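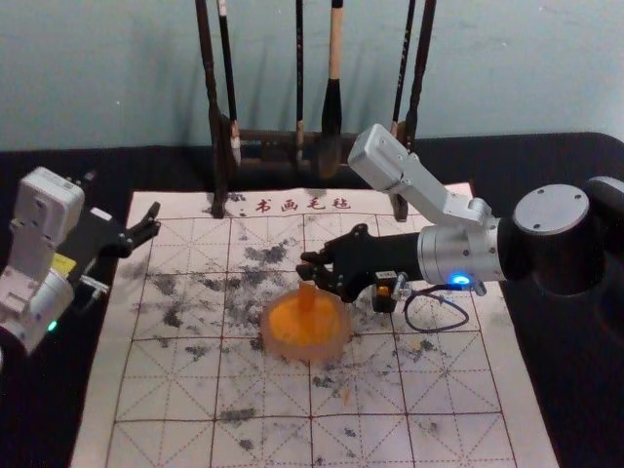 Page last changed: 6 Jan 2022

Shamim Bhutto keeps the calligraphy cell at Chmielewska running. It has two arms, one table and one felt mat, and she has looked after all of it since June. We asked her to go through what the work involves.

She starts at the table, before anything is powered up. The black cloth gets pulled flat and the mat is laid square on top of it, with the brush rack at the far edge.

"People want to hear about the arms," she says. "Most of my faults come from the cloth. If it creeps, the mat creeps with it, and then every taught position is out."

The mat is an ordinary practice felt with a red grid. Bhutto uses the printed lines to check the arms against each other. She brings each gripper down over a known crossing, reads the offset and writes it in the log. The log was at entry 958 when we visited. She doesn't replace a mat for ink stains, only when the felt starts to pill or the grid gets hard to read.

The two arms don't carry the same tool. The left has a parallel gripper with two fingers. The right has a hand with several fingers, and it takes up most of her time.

"The parallel one opens and it shuts. I wipe the fingers and check the screws. The hand has a lot more in it to go out of tune, so I do a grip check on it every 200 cycles."

The grip check uses an orange test piece with an upright part for the fingertips to close on. The left arm stays back with its fingers open while the right one works. Bhutto watches for one fingertip landing ahead of the others, which tips the piece.
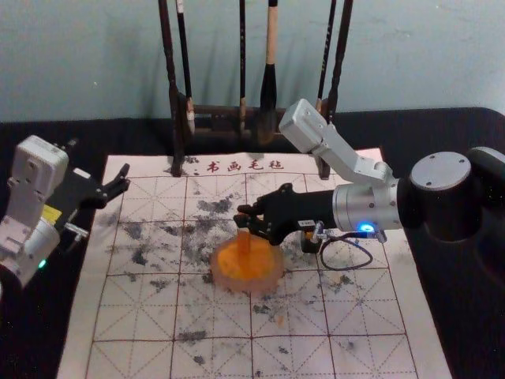

The right hand over the test piece, with the left gripper standing off. The cable hangs in a loop below the wrist.

The cable is her other regular job. It needs enough slack for the wrist to turn through its full range, but a long loop drags on the felt and can pick up ink.

"I've had it too short and I've had it too long," she says. "Too short is worse. We lost a connector that way and I was two days waiting on Bimard for another one."

Ryszard Lis, who wrote the motion program, has since added a slow wrist rotation to the start-up routine so she can watch the cable travel before a run. She asked for it twice. "He thought it was a waste of a minute — it probably saves me an hour a month."

The brushes stay on the rack during a grip check. She washes them by hand and hangs them tip down, and she won't let anyone leave one lying on the mat overnight.

The next job on her list is a new set of fingertip pads for the hand. The current ones went on at cycle 1762, and she wants to change them before Barbara Sowa's group has the cell for its next block of brush trials.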